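Incidencia 183 – Puesto de perchas, pinza izquierda no detecta cierre

Buscar en incidencias Buscar Todas las categorías

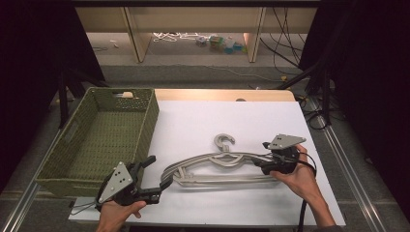
Abierta por: Nuria Negash, turno de mañana
Fecha: 4 de abril de 2023
Prioridad: media (pido que la suban)
Sistema: pinzas de mano Tostlow, registro en Colent

Resumen del problema. Colent da por fallidos ciclos que la gente ha hecho bien. Pasa solo en la izquierda, y casi siempre con las perchas grises de plástico – el gris apenas se distingue del tablero blanco y yo al principio le eché la culpa a eso. La derecha cierra sobre su extremo, cerca del gancho, y registra. La izquierda llega a su punta, cierra, y en pantalla sale "sin contacto". Código 47. Con las perchas oscuras también lo da, menos veces.

Pasos hechos hasta ahora
- Reiniciar Colent. Nada.
- Reiniciar el equipo entero. Bien un rato, luego vuelve.
- Recalibrar apertura y cierre de las dos pinzas, con el procedimiento de Skomska. La derecha a la primera, la izquierda al tercer intento.
- Limpiar los dedos con paño seco. Igual.
- Cambiar el cable de la izquierda por el de repuesto. Mejora?? No lo tengo claro, falta probar un turno completo.
- Quitar el cesto y trabajar sin el. Igual, lo hemos vuelto a poner.

Lo que NO he tocado: umbral de contacto (no tengo permiso), firmware, placas de montaje.

Nota 1 – Negash
Esto ya no es solo técnico. Antes una percha mal puesta la volvías a coger y punto. Ahora cada "sin contacto" cuenta como fallo de la persona y sale en el resumen del turno. El objetivo son 220 ciclos válidos y con esto no se llega, y luego hay que explicarlo. Pido por favor que se anulen los fallos con código 47 mientras esté abierta la incidencia. Lo pedí por teléfono y me dijeron que lo pusiera por escrito, pues aqui queda.

Nota 2 – Soporte Workneh
Recibido. ¿Pueden confirmar si el fallo aparece con la muñeca girada o también en recto? Adjunten registro del turno.

Nota 3 – Negash
En los dos casos. Más con la muñeca girada. Registro adjunto. Lo de anular los fallos no me lo habéis contestado.

Nota 4 – Soporte Workneh
Visto el registro. La señal de la izquierda cae antes de completar el cierre, compatible con conector flojo en el lado de la pinza, no en el del equipo. Prueben a fijar el cable con una brida dejando holgura. Sobre los fallos: lo decide la planta, pero podemos marcar los ciclos con 47 como "no evaluables" si lo autoriza el responsable.

Nota 5 – Negash
Brida puesta. Probado con perchas grises y oscuras, unos 2 turnos. Baja mucho pero no desaparece. Autorización pedida, correo reenviado.
Aparte, cosas que me dice la gente y que no sé en qué categoría van:
- El pitido de error se oye en toda la sala. Todo el mundo se entera de quién falla. ¿Se puede quitar o bajar?
- Los zurdos van mas lentos con este montaje y el ritmo es el mismo para todos.
- Nos dijeron que en septiembre habría rotación de puesto y sigue sin haberla. Sostener las pinzas toda la mañana cansa las muñecas.
- Lo bueno: ya no hay que rellenar la hoja en papel, eso lo agradece todo el mundo.

Nota 6 – Soporte Workneh
El volumen se cambia en Ajustes > Avisos, lo activamos en remoto. Pitido sustituido por aviso en pantalla. Lo demás lo trasladamos a la planta. Enviamos conector nuevo para la izquierda.

Nota 7 – Negash
Aviso en pantalla ok, mucho mejor. Autorización concedida, los 47 ya salen como no evaluables. Los de antes siguen contando como fallo, eso también hay que corregirlo – no cerréis todavía.

Estado: pendiente de pieza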